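Category: Lab notebook / Teleop sessions

Mar 13, 2023. Plugging the charger into the power strip, second round
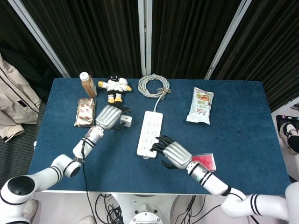

I continue from the list that Iulian Chiriac left for me in the shared folder. The task name in our sheet is "charger to strip". The operator has to hold the strip with the right hand, pick the charger block with the left hand, turn it so the pins are looking down, and push it in a free socket. With human hands it takes two seconds and you don't look. With remote control it is the hardest one we have on the blue mat, and I want to write down how I do it before I forget the small things.

The order of hands. In the first round I took the charger first and the strip after. This was wrong for me. When the left hand is already holding something, I watch only the left hand, and then the right one comes down too fast and pushes the strip away. Now I put the right hand on the lower end of the strip first, fingers open, and I let it rest there. Only after that I close the left. The strip still rotates a little when I push, so the right hand must press on the mat side and not on the top of the sockets. If I press on the top, the fingers go into the socket area and there is no place for the block.

The grip. The charger is small compared to the hand. If I close all the fingers together, the block turns inside the hand and I lose the direction of the pins. Better is thumb and two fingers, and the others stay curled and out of the way. Iulian does it with thumb and one finger and he is faster than me, but his block also falls more often. We agreed that both styles are allowed in the data, but one operator must keep one style for the whole session. Please write your style in the comment field. In July I found many old episodes without it and I could not say who did what.

Delay. The feeling of delay was better after I closed the recording preview on the second monitor. I did not measure it correctly, so this is only a feeling. I will ask somebody from Birnstead if their version of the glove software has the log of the round trip time. Ours (Uritz branch) writes it only when there is an error.

Numbers, for the sheet. Until this morning we had 1,605 accepted episodes for all the tasks on this mat. The target in the Flolach plan is 2,000 before we train again. Today I recorded 18 of "charger to strip". I did not delete the failed ones, they are marked as failed and stay in the folder. Please don't clean them. For the recovery part we need to have drops and bad pushes, with the correction after.

Other objects. I keep the bottle, the doll and the snack bags on the mat during this task. The instruction says that the extra objects must be moved between the episodes, and I was lazy with this in the first round. Now I move at least one after each episode. The doll is good for the back side because the arms don't need to go there. The flat red-pink packet is more problematic. When it is near the right hand, the fingers can catch the edge of it. It is a useful difficulty, but not in every episode. I suggest to have it close to the hand one time in three.

The white cable of the strip stays tied in the bundle, with the string. I tried one episode with the cable open and it came under the left wrist, so I stopped. If somebody wants the open cable, let's make it a different task with its own name.

What I still do badly:

- I come down to the sockets with an angle. The pins touch the plastic and I start to search, left and right, left and right. The policy will learn this searching from me. Iulian says to lift up completely and try again from above, and he is right, but when I am tired I search.
- I hold my breath when I push. Not a problem for the robot, but after one hour I have a headache. I put a timer for a break.
- I release too early. The block must be pushed until it stops, then open the thumb first, then the fingers. If all open together, the block comes back out with the fingers.

About the left arm cable. The thin black one from the wrist goes down over the front edge of the table. When I make the elbow low, I am afraid it will pull. Until now nothing happened. I would like to fix it with a clip on the arm, but then we must check again the full movement of the elbow, so I leave it for the day when we do the calibration anyway. Also the cables around the base need to be put in order. I say it every week and I don't do it, so now it is written.

Question for the meeting: do we count an episode as good when the block is in the socket but the strip has moved far from the start place? I accepted three like this today. The Inthanon people reject them, as I understood from their guide, but their strip is screwed to the board, so it is not the same case. My opinion is to accept them and to write the final position in the comment. If we reject, please tell me soon and I will change the labels.

Next: 20 minutes with the mirror view off, to see if I can do it only with the head camera. Then swap with Iulian, he takes this task and I take the bottle one. Last episode number of today is 2,784 (the counter includes the rejected ones, don't compare it with the number in the sheet). Gloves are on the charger, left one was at half.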